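Home News Health Courts Opinion Subscribe Contact

Hospital told to hand over review of patient's care

Grudurcombe Hospital must give the family of a former patient the full internal review of his care, a health complaints panel has ruled.

The panel found that the hospital had no good grounds for holding back 5 sections of the review when it answered the family's request in February. It gave hospital managers two weeks to send an unedited copy.

The request was made by Piroska Major, whose father was treated on the Illés ward for a stroke. He survived and now lives in a care home in Pestton. Ms. Major complained that staff had failed to keep proper records of what he was eating and drinking while he was being assessed for trouble swallowing.

The hospital carried out a review and sent her a summary. When she asked for the whole document, she received a copy with long passages blacked out, including most of the ward's timeline and all of the recommendations.

"I was told the review had found lessons to be learned, and then I wasn't allowed to read what they were," Ms. Major said. "My father can't explain what happened to him. The records are all we have."

The hospital argued that staff had spoken to the reviewers in confidence and might be less open in the future if their comments were released. The panel accepted that names of junior staff could be removed but said this did not justify withholding the timeline or the recommendations.

It also criticized the time taken to deal with the complaint. Letters from the family went unanswered for five months, and the panel said the hospital's explanation, that the file had been moved between departments, was not acceptable. The hospital was told to pay Ms. Major 800 dollars toward her costs.

Emrys James, the hospital's director of patient services, said the ruling would be followed and the document would be sent within the deadline.

"We apologize to Ms. Major and her father for the delay," Mr. James said. "We took the view at the time that we had a duty to the staff who took part. The panel sees it differently and we accept that."

He said the ward had since moved its food and fluid charts to Siria, the electronic record system already used in the emergency department.
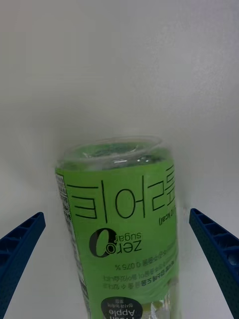

The panel made no finding on the care itself, which is the subject of a separate complaint. It did ask the hospital to say how the new charts will deal with food and drink brought in by relatives, which the old paper forms left out. Staff filling in an entry may have little to go on when a product is labeled in another language, as with a green-labeled bottle whose name is in Korean characters and whose small print includes "kcal." The hospital has been asked to reply in writing before the second complaint is heard.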